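The drawer that nobody opens: a talk with Niloufar Ahmadpour

Niloufar Ahmadpour has been helping people to put their homes in order for nine years. She has a small office in Clutdale, above a shop for sewing goods, and she received me there with tea and a plate of dates. I wanted to ask her only about cables.

"Everybody laughs when I say it, but cables are harder than clothes," she told me. "With a shirt you know if you wear it. With a cable you are afraid. Maybe it belongs to something important."

She started this work after her uncle, Bijan Mohammadi, moved from a house to a two-room apartment. He had repaired radios all his life and he kept every wire. It took them most of September to go through his boxes. He still calls her when he misses one.

I asked how she begins in a new home. She does not begin with the drawer, she said, she begins with the table. Everything small comes out and is laid on one surface, with good light, and the family sits down together. "People want to buy organizers first. I ask them to wait. Take a box from the supermarket, a fruit box is very good, it is low and you can see inside. If you still like the system after one month, then buy something nice."

Her rules for sorting are simple. A cable must be matched with its device on the same day. If the device is not found, the cable gets a paper label with a question mark and goes to a separate bag. Adapters are kept apart from cables, as their pins scratch other things. Loose caps, screws and lids go to a saucer.

– And the charging cables with many ends?

"Those I like," she said. "One of them can replace three or four old ones. But you must coil it softly, like a sleeping cat. If you fold it hard near the plug, it breaks there."

She charges 40 dollars for the first visit, and around 400 for a whole apartment. Some clients find it expensive for a thing they could do alone. She agrees with them, and she says so on the phone. "Many of them call me again anyway. They could do it, but they don't want to sit alone with it."
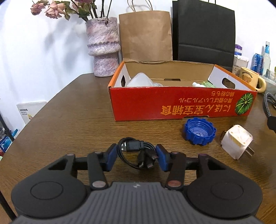 A cardboard box with a watermelon printed on it, a coiled cable and an adapter on the table, with dried roses at the side.

I wanted to know about flowers too, as she often mentions them to her clients. She never asks anyone to clear them away, even when they are dried and lose leaves. "The table should stay a table of the house. If I take off everything, it becomes like a workshop and people get tired quickly."

Paper shopping bags are her other weakness. She permits each family to keep five, standing up against a wall, and one of these becomes the bag for things to give away. It has to leave the home before the weekend.

At the end I confessed that I have a drawer like this myself. She asked how deep it was, and poured me more tea.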